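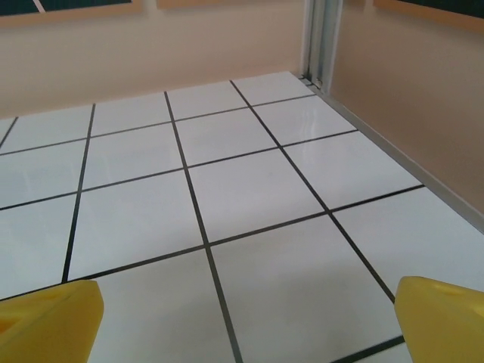 A reader wrote in to ask whether you can skip the dry mop and go straight to the wet one on gloss white tiles, and the answer from me is please don't! I did it for years and all I ever got was grey soup in the grout.

Section 4: First clean of a tiled floor with your Wostis flat mop

I'm assuming you've clicked the handle together (Section 2) and given the pads their first wash (Section 3). If the pads still feel stiff, wash them again, no softener.

1. Clear the floor right back to the walls. Chairs, mats, the lot.

2. Fit the dry pad, fluffy side down, and press along the edge until the strip grabs.

3. Start at the wall furthest from the door and pull the mop towards you in long overlapping passes. I follow the grout lines, which keeps me honest about the bits I've missed.

4. Shake the pad out outside and swap it for the damp one.

5. Put 700 ml of lukewarm water in the tank and add one capful of Climine floor concentrate. One! I know the colour looks weak. Extra just leaves a smeary film on gloss tiles, and then you're rinsing the whole floor.

6. Squeeze the trigger twice, mop a patch, move back. Work your way out the door.

7. Leave it to dry with a window open (our Tomoana test kitchen took 19 minutes in February, but a cold laundry will be slower).

Caution: wet gloss tiles are slippery. Keep kids and dogs out, and wear shoes with some grip.

Caution: never mix the concentrate with bleach or any other cleaner.

Note: dark grout hides grime beautifully, so run a damp white cloth along one line before you decide it's done. If it comes up grubby, use the Ustov grout brush from the side pocket with plain water and short strokes, then go over it again with the damp pad.

Note: empty the tank when you've finished and leave the cap off overnight. Spare pads are listed in Section 9.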